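Olteck Publishes Results of Two-Camera Block Stacking Comparison

Trial at Rillside test lab sets a gripper-mounted view against a fixed view, with arm, gripper and task held constant

RILLSIDE – September 21, 2021 – Olteck today released the results of a bench comparison of camera placements for small-part stacking with a two-finger gripper. The trial covered 1,218 stacking attempts on one work table. Attempts were divided between a camera mounted at the gripper, a fixed camera looking across the table, and the two used together. The full report, including the attempt log and the calibration procedure, is available to integrators on request.

The comparison was set up to answer a question that comes up in most of the company's light assembly work: where a single camera should go when the budget allows only one, and how much is gained by adding a second. Published results for either placement tend to come from different arms, different grippers and different parts, and are hard to set side by side. Olteck kept all of these the same and changed only the source of the images passed to the controller.

The task uses colored blocks and a square target outlined in black on a white table. The arm picks up a block, carries it to the square and places it. Later blocks go on top of earlier ones. An attempt is scored as complete when the stack stands unsupported inside the outline after the fingers have opened and the arm has backed away. A block that lands on the outline is scored as a partial placement. A block that is dropped, or that knocks over the blocks below it, is scored as a failure.

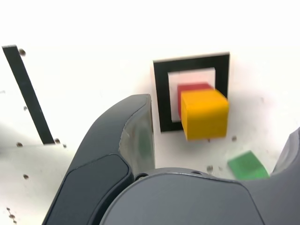 The gripper-mounted camera gave the better numbers during approach and grasp. The fingers stay in view through most of the motion, and the controller can correct sideways error directly against the fingertips without relying on the calibration between camera and arm base. Grasp position error was lowest in this setup at every approach speed tested.

Two weaknesses were recorded. The first is motion blur. At the higher approach speeds, block edges could not be located reliably until the arm slowed down, and the controller had to either wait or act on an older estimate. The second is occlusion. Blocks close to the gripper body can be hidden by it, and one block can hide most of another standing behind it. In stacking, the height of the lower blocks matters as much as their position, and a view along the fingers gives limited information about height.

The fixed camera showed the reverse pattern. Height above the stack was measured well, and the release point was more consistent from one attempt to the next. Sideways error during the grasp was larger and grew with distance from the calibration point. The fixed view also depends on the camera staying where it was calibrated. The test team checked alignment at the start of every block of 30 attempts and repeated the calibration when the check was out of tolerance.

Of the 1,218 attempts, 715 were run with a single camera, divided between the two placements. The remaining attempts used both. In the combined setup the controller relied on the gripper-mounted view up to the grasp and on the fixed view for the final descent, with a handover at a set height above the table. This arrangement had the lowest failure rate of the three. It also had the longest cycle time, due mainly to a pause at the handover while the two position estimates were compared.

The handover height turned out to be the setting with the largest effect on the combined results. If it was too low, the controller was still using the gripper-mounted view when the held block began to cover the block beneath it. If it was too high, the sideways accuracy of the closer view was given up too early. The report lists results for 4 handover heights and gives a starting value for parts of similar size.

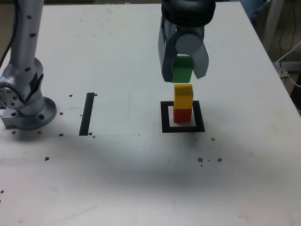 Jocelyn Gagnon
Lead Test Engineer, Olteck

"The final descent is where the placements separate," said Gagnon. "With a block in the fingers and a gap of a few millimeters to the stack, the controller needs one measurement more than any other, and that is height. From the side you can get it. From the wrist you are mostly inferring it from scale. For the grasp I would take the wrist view every time."

Gagnon added that the choice of a single camera should follow from the part of the task that fails most often. "If a customer is missing picks, the camera goes on the gripper. If the picks are fine and the placements are falling over, it goes on a stand. We had been giving that advice from habit, and we wanted numbers behind it."

The gripper was run at one closing force throughout, and finger pads were not changed between camera setups. The report notes that a softer pad would probably hide part of the grasp error seen with the fixed camera, as the block can shift slightly while the fingers close. This effect was not measured. Lighting was also held constant. A bright white table gives good contrast against the outline and the blocks, but overexposed areas in the gripper-mounted view made it harder to find the far edge of the table, and that edge was dropped as a reference early in the work.

Controller software for the trial was supplied by Kourkoulas, which provided the handover logic and the logging tools. Fomberg carried out the calibration checks and reviewed the scoring of partial placements. Neither company had a role in choosing the attempts included in the report, and no attempts were removed after scoring. Attempts stopped by an operator were logged as failures.

The results apply to rigid, single-color parts with flat faces. Parts with reflective surfaces, and parts that bend under grip force, were outside the scope of the trial – Olteck does not recommend applying the handover values to them without further testing.

A second round is scheduled to begin in December. It will repeat the combined setup with a shorter exposure on the gripper-mounted camera to reduce blur, and will test a handover that blends the two estimates over a range of heights and removes the pause. Closing force will be added as a variable, with two types of finger pad.

About Olteck

Olteck designs and tests automation cells for light assembly and parts handling. The company operates a test lab at Rillside, where arms, grippers, cameras and controllers are compared on standard tasks before they are specified for customer projects.

Requests for the report should be addressed to Jocelyn Gagnon at the Rillside test lab.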